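Home | Diary | Fixtures | Write to us

Posted in: Diary > Basketball > Summer league

July, Wednesday, gone eleven at night

Quick one before I fall asleep on the keyboard. Shoes still on. Biltby away at Haberkorn, lost in overtime, and I have opinions.

Start with the coach. Left twenty minutes late. Vicente had the list and the list was wrong, it had Olga on it twice and me not on it at all. Got on anyway. Sat over the wheel. Whole bus was in a good mood for no reason I can work out, given the last month. Someone had speakers. Someone else had egg sandwiches. Windows that don't open.

Argument on the way up, same one as always: who do people round here really support? Olga says everybody's got two teams now, the one they go and see and the one they watch on their phone at midnight. She's got a point. Her nephews have never missed a final on telly and have been to the Biltby hall once, and that was for a birthday party. Ivana says that's fine, a fan's a fan, you don't get to check people at the door. I said I would quite like to check them at the door because then at least they'd be at the door. Got a laugh. Meant it though.

Vicente (who came over at nineteen and knew no one) says he picked Biltby because the hall was on his bus route home and it was warm. Didn't know the rules. Thought travelling meant away games. Been going ever since, longer than I have, and he still gets asked by strangers which "real" team he follows. As if it has to be a football one, and has to be one from back home. He does follow one, as it happens. He just doesn't want to be told about it by a man in a queue.

Estela's family are the same but split down the middle, half of them won't say the name of the other half's club at Sunday lunch. She reckons basketball is the only thing they can all shout about on the same side. Her mum has started bringing a drum. Only a small one. It's not small.

Anyway. Haberkorn.

Horrible hall. Lovely floor, horrible hall. Benches bolted too close so your knees are in somebody's back, and the scoreboard is at the end where the away lot can't see it without standing. Did we stand? Yes. Were we told to sit? Also yes, by a lad who looked fifteen and was very polite about it. 300 in, they said over the speaker, and I beleive it, the noise comes back at you off the roof. A decent lump of that was ours. Best away turnout this summer by miles.

First quarter dreadful. Could not buy a basket. Nyokabi Nyamweya picked up two fouls before I'd got my coat off and had to sit down, and without her there's nobody who wants to go anywhere near the rim. We were just passing it round the outside like a hot dish. Haberkorn's tall one was having a lovely time. Every rebound. Didn't even have to jump for half of them.

28 at the break, us. Behind, and lucky to be only that far behind. Ivana did her thing of going outside and walking round the car park because she says we play better when she isn't watching. I said you can't do that for the whole second half, you've paid. She did it for most of the third quarter. And we did play better. So now I have to think about that. 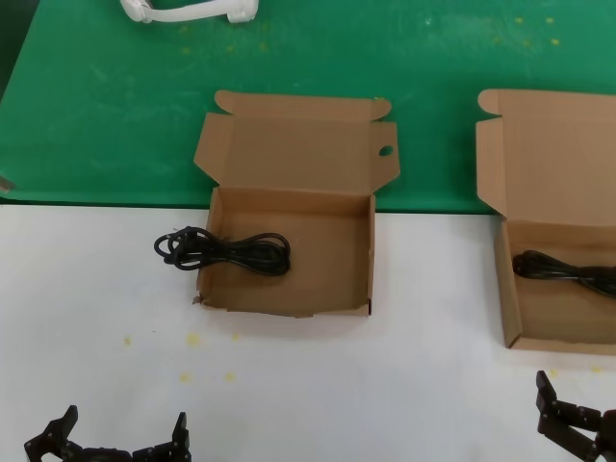 Open box, half on the green, half on the white.

Third quarter. Nyokabi back on and a different team straight off. She's not the tallest, she's just so annoyed by the idea of anyone else having the ball. Three steals, or it felt like three, wrote nothing down, hands full of drum (I was minding it). Estela's mum had gone for a tea and left me in charge and I don't think I covered myself in glory. Cannot keep a beat and watch a fast break. One or the other.

Then that run in the last quarter. I want to remember it properly so I'm putting it here. Corner shot, in. Steal, layup, in. Their timeout. Corner shot AGAIN, same corner, same girl, nobody near her, in. And the whole away end on its feet and the polite lad giving up and sitting down himself. That's the bit. If the coach had broken down for good after that I wouldn't have minded.

64 all at the buzzer. They had the last shot and it went round the ring and came out and I made a noise I am not proud of.

Overtime I don't want to talk about. Well, briefly. Tired legs, Nyokabi fouled out in the first minute for something I still say was a clean block, and after that it was only going one way. Seventeen-year-old on for her debut and she took a shot, missed, took another one straight after, which I loved. Keep her. The rest of it, no.

Things I shouted that I regret: one. Things I shouted that I'd shout again: the block. CLEAN.

Spoke to a Haberkorn woman at the tea hatch afterwards, nice, been going since her kids were small, kids have now left home and she still goes. She said they'd had a person in from Tumitz, who do their shirts, going along the rows with a tablet asking people what other sports they follow, what language they talk about it in, whether they post during the game or after. She'd said after, because she hasn't got enough hands. He wanted to know if she'd call herself "engaged". She said she was widowed. Think she's used that one before tonight.

But it did get me going, on the bus back. Because if that lad came to ours, what would he get? Vicente would say Spanish when we're losing and English when we're winning. Olga swears in both, whichever's nearer. Nyokabi's cousins send the whole match round the family in voice notes, so there's people in another country up past midnight listening to her auntie scream about a summer league game in Haberkorn. None of that goes in a tick box. You'd count up all the posts and you'd get four of us and a bot. And then somebody would say Biltby has no following, and put the money somewhere else.

Not that there's money. Ivana says I should stop complaining and post something then. Fair. I put up one thing all night and it was a picture of my chips.

She had a plan by the services, naturally. Wants to ask people on the door at the next home game. One question, bit of paper: who else do you support? Not age, not postcode. Then stick the answers up by the hatch so people can argue about it. I think that would be brilliant and also start a fight. Estela wants a second question, who do you support that you'd never admit. Definately a fight. Vicente asleep by then so he's been put down to bring pens.

I know what mine is. Not writing it down even in here.

Bus notes: Olga's playlist better than going up. Row about whether the window or the aisle is the better seat, no result. Stopped for the loo at Tosto, where the machine ate my pound and gave me someone else's crisps, cheese, don't like cheese, ate them. Rain from there on. Driver had the second half of some football friendly on the radio very low and half the bus leaning forward to hear it, the same people who'd told me an hour before that basketball was the only sport worth the petrol. Nobody owned up to caring who won. Everybody groaned at the same time.

Dropped off at the wrong end of town. Walked. Left my scarf on the coach, I think, the long one, number 17 on the end. Must ring in the morning. If it's gone it's gone, but I had it on for the cup game, so it isn't gone, it can't be.

Throat like gravel. Work at eight. Got to remember:

- ring coach people re scarf
- give Olga her fiver
- ask Estela if her mum is cross about the drum (I may have dented it)
- find out about the foul, did anyone film it
- milk

We are now level with Haberkorn on points and behind them on head to head, so it all comes down to them slipping up, and they don't slip up at home, though they've still got to come to ours. And ours is loud and low and the ring at the far end is a bit soft, we all know it's a bit soft, we've never once reported it. So. Not over.

Nyokabi stopped at the bus door before we left, by the way. Bag on her shoulder, ice on her knee, said thanks for coming all this way. To everybody, right down the aisle. Then she said "it was clean." Whole bus went up.

Right, bed. Alarm's set. Shoes off first.

Recent in Diary
Home to the league leaders, wish I hadn't
The drum: an update
Ivana's car park theory, week two
Why I gave up my seat behind the basket
Pre-season moans, collected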